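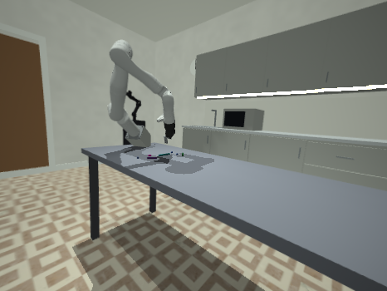 March, still room notes, late morning

Second run of the Divlow rye wash through the small still. Charge was low wines from both strips, topped up with the feints kept back from last time. Heat on at 08:40, first drops at 09:55, slower than I'd like. Turned the condenser water down a touch and it settled.

Cut the foreshots at 2 litres and put them in the cleaning drum. Heads were sharp, pear drops and glue, and went on longer than the first run. I moved to hearts by nose and not by the sheet. The sheet would have had me cutting a good bit sooner and I don't trust it for rye. Yi-an Cha tasted along from the jars and would have started hearts one jar later. We kept that jar to one side, marked H/1, so we can add it or leave it out once everything has aired overnight.

Tails came up suddenly, wet cardboard then a sort of bran smell. Stopped collecting hearts there. The rest went to feints.

Casks: hearts are going into the 100 litre Cavalcanti cask, number 1220. It was filled with hot water and left to swell. One weep at the head, near the bung stave, which had closed up by the time I looked again. Drain it fully before filling — last time we left a puddle in the bottom and had to redo the strength reading.

Cutting water is from the Stoltavdale spring tank. Filter is due a change, and I'd like it done before we proof anything down.

Hilus yeast: 6 packs left in the fridge, enough for the next mash but not the one after. Yi-an is ordering.

To do
- Nose the jars again in the morning, decide on H/1
- Calibrate the hydrometer against the spare
- New gasket for the parrot, the old one is dripping
- Write up the strip runs properly, my figures are on the back of the grain delivery note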